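Braltach to release album of chamber works for clarinet and strings in May

The small label Braltach has announced that its next recording will be a collection of chamber music for clarinet and strings, played by the Bandmont Quintet. The album is called Holanda and it will be available in May, on disc and as a download.

The program has four works. The longest is a quintet in five movements, which gives the album its name. It was written for a summer course and was played there only one time. After this the parts stayed in a library box, and the score was believed to be incomplete. The members of the quintet compared the parts with a pencil copy of the score and could restore the slow movement, where 100 measures of the viola line were missing.

The other three pieces are shorter. There is a set of variations on a harvest song, a serenade for clarinet and cello, and a trio which the ensemble has played in concert for several seasons but did not record before. The serenade is a modest piece, but it has a beautiful middle part in which the clarinet stays very low and the cello plays above it. Listeners who know the ensemble from its first album will recognize the warm and rather dark sound.

The recording was made in the old assembly hall in Wodstead, during one week in winter. The hall has 500 seats and a wooden ceiling, and the musicians chose it after they tried two churches in the same area. In the churches the fast passages of the quintet were not clear enough. The hall is close to a main road, so most of the quiet movements were recorded after 10 in the evening. The label says that no artificial echo was added later.

Braltach will press 1,000 copies of the disc. The first 800 go to shops and to the subscribers of the label, and the rest will be sold by the ensemble at its concerts. The booklet has 24 pages, with notes on each work and a short article on how the score was repaired. The printed music of the quintet is also in preparation. It should be ready in the autumn, and it will include a separate part for those who prefer to play on the clarinet in A.

The Bandmont Quintet will present the album with a concert in Wodstead, in the same hall where it was recorded. The program is the complete album, with the trio at the beginning and the quintet after the intermission. Doors open at 7 in the evening and the music starts half an hour later. Tickets can be reserved at the hall or from the label, and students pay half price.
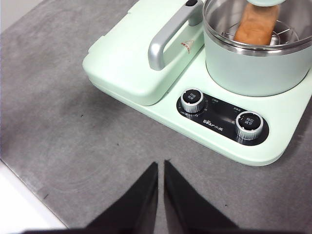

Further concerts are planned in the weeks after the release, but the places are not yet confirmed. Subscribers to the label will receive the dates by mail together with their copy of the disc.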